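Kitchen gallery: the green cooker

The June clear-out of the shared kitchen at Zerkurano is on. First up is the Bear electric cooker – sage green, chrome around the rim, one big grey knob on the front.
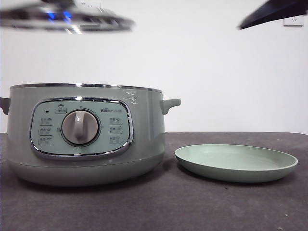
Burgi Zürcher writes that she would keep a cooker like this for congee and barley soup, and leave rice to the stovetop. Gwion Gittins disagrees and wants it for rice every night.

Listed as item 19 in the kitchen inventory. The colour is close to the cupboard doors we had in unit 116. Bids go to Houshang Soltani before noon – pickup only, please bring your own box.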